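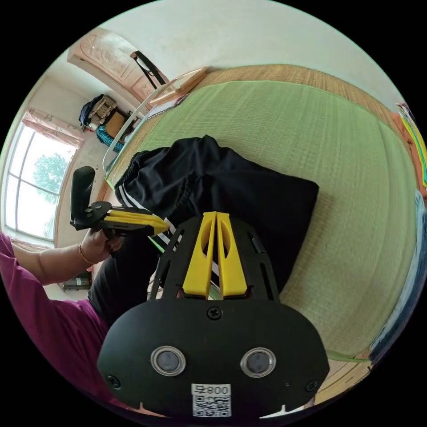
Track pants on the mat, one gripper in each hand.

Folding with hand grippers: the rules we keep at home
Posted 10/29/23 in Household Tips

I started to fold laundry with two hand grippers in January, to record folding for robot training. My first weeks were not good. Many recordings were sent back to me, and each time I wrote down the reason. From these notes came the rules below. They are for clothes, but most of them work also for towels and bed sheets.

Before you start

Put one garment only on the surface. The next ones wait on a chair, out of reach of the fingers.

A woven mat is a good surface for trousers. Pull it flat first. If the mat has a fold, the finger will catch the mat together with the cloth, and you must begin again.

Tuck drawstrings inside the waistband if your task sheet allows it. Mine does not, so I lay them straight and keep the fingers away from the knot.

Wipe the finger tips with a dry cloth. Do not use hand cream before the work. I did it once and the handle was turning in my palm all morning.

During the fold

Move both grippers at the same speed. My supervisor, Denise Marsden, told me to count quietly, and this helped me more than the written guide.

Take the cloth by the edge, and take only a little. With track pants I hold the waistband at one side and the leg opening at the other, then bring one leg over the other. If there is a side stripe, I use it as my line.

Do not press down to make the fold sharp. Smooth it with closed fingers, from the middle to outside.

Never help with your bare fingers. If the cloth slips, let it stay, open the gripper, and take it again. A correction made with the gripper is allowed in our rules. A correction made by hand spoils the recording.

Safety and order

Keep children and pets out of the room while you work. Long sleeves are fine when the cuff is narrow. A loose cuff can go between the fingers.

Rest your wrists after every second garment. I did not believe in this rule until my left thumb was sore for two days.

In my notebook I have now 635 folds. Trousers are still slower for me than shirts, and for fitted sheets I have no good method yet. If you have one, please write it in the comments.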